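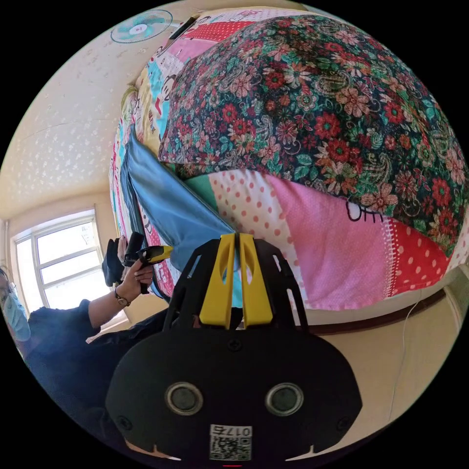
Bedding notes: patchwork quilts and mixed-print covers

Pindano Household Newsletter, 1999-05-10

Several readers on the Pumham list have asked how to handle quilts pieced from unlike fabrics. A cover that sets a dark navy floral against pink and red polka dot panels has to be treated as one item, and the most delicate panel decides the settings.

Washing. Set the machine to 30 degrees C and no higher. Navy and red are the colors most likely to bleed, so test both first with a damp white cloth pressed on the back of the panel. If either one marks the cloth, wash the quilt alone. Load no more than 3000 g dry weight in a standard household drum. Zigzag seams should be checked by hand before each wash, and any skipped stitches closed with matching thread.

Drying. Lay the quilt flat over two rails. Hanging from one edge puts the full wet weight on the top row of seams. Turn it once. A wall fan on low shortens the time considerably in a room with closed windows.

Small cloths and clothing. Keep socks, towels and folded garments off the bed until the quilt has been straightened. Sort them afterward on top of it, brushed fabrics apart from smooth ones. Brushed cloth sheds lint, and lint shows on dark panels.

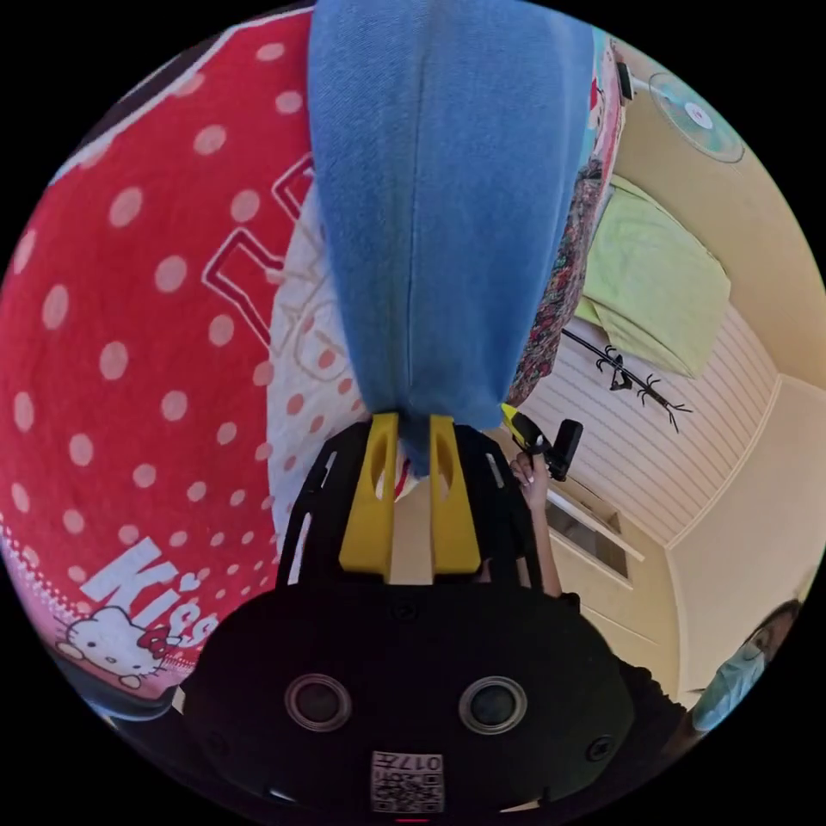
Brushed pieces should also be folded with the nap inward and stored apart from printed cotton. Fold along an existing seam where there is one. Large character prints and lettering last longer if the crease falls outside the printed area, so vary the fold line every few washes.

Storage. For the warm months, roll the quilt around a cotton sheet and place it in a breathable bag. The Civitz bag, stock number 575, takes a double quilt. Demirtaş carries the same size in unbleached cotton, delivery 7 working days. Plastic covers are not recommended.

The August issue will cover replacing a worn panel without opening the border.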